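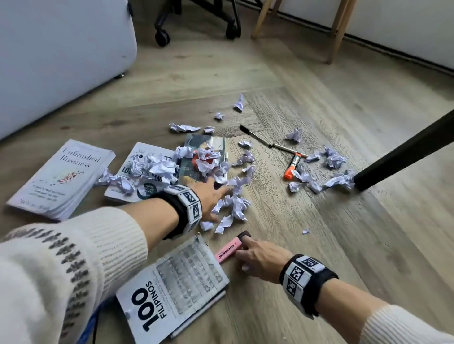

**Figure 4.** Books, crumpled paper and a highlighter on a floor with herringbone-style planks.

### 4.2 Where Household Reading and Writing Take Place

The survey asked each household to name the places in the home where reading and writing were done during an ordinary week. We had expected desks and kitchen tables to account for most of the answers, as they did in the pilot study at Ikstead. In the main survey at Morgate the answers were more widely spread. Beds, stairs, parked cars and bathroom stools were all named, and the floor was named often enough that we gave it a category of its own when the coding scheme was revised.

The floor was absent from the first version of the questionnaire. Respondents wrote it in by hand under "other," in many cases with a short remark. Onyshchenko, who coded the open answers, noted that these remarks fell into two groups. In the first, the floor was described as a place for sorting: old letters, school papers, recipes, tax forms. In the second, it was described as a place for study, most often by respondents who shared a bedroom or who had no table that could be left undisturbed overnight (Figure 4). The two groups differed in the length of time reported. Sorting was done in one long sitting, a few times a year. Study on the floor was reported as a daily or near-daily habit, and respondents tended to give the hour at which it began.

Housing type explains part of this pattern. Households in the older row houses near the Morgate canal reported more floor use than those in the newer apartments on the hill, although the apartments are smaller. Interviews suggest that heating matters here. The row houses were fitted with underfloor heating during the renovation program, and several residents told us that the front room floor was the warmest place in the house from late fall until April. One respondent, Veronika Gisler, put it this way: "The table is by the window and the window leaks. I read where my feet are warm." Her household owned a desk, which was used to store sewing.

Age had less effect than we had predicted. Adults over 60 were less likely than others to report sitting on the floor, but they did report using it as a surface, with the reader in a low chair and the papers set out below. The questionnaire did not separate these two uses. We treat them as one category in the tables and return to the matter in Section 6.

### 4.3 Marking and Discarding

A second set of items dealt with what readers do to the page. Of the 3855 completed questionnaires, 18 were excluded from this part of the analysis because the relevant sheet was missing or could not be read. The remaining respondents were asked whether they underlined, highlighted, wrote in margins, folded corners, or took notes on separate paper, and whether the answer changed when the book was borrowed.

Borrowing changed the answer a great deal. Many respondents who marked their own books freely said they would never mark a library copy, and moved to loose notes instead. These notes were seldom kept. In the interviews, most people could not say what had become of them, and a few seemed surprised by the question. Balthasar and Burgi Gisler, interviewed together, disagreed on whether notes thrown away on the same day should be counted as notes at all. We counted them. Lüthi has argued in project discussions that discarded paper is the least recorded part of home study and that any survey relying on what is kept will miss it -- a point that applies equally to our own method, which depends on memory.

Highlighting was reported mainly for textbooks, manuals and printed course packs. Novels were rarely highlighted, even by respondents who highlighted everything else. Several used one color for all purposes, and those who used more than one did not always hold to the system they described. When interviewers asked to see a marked book, the colors often changed partway through a chapter with no change in the material. The usual explanation was that a pen had run out.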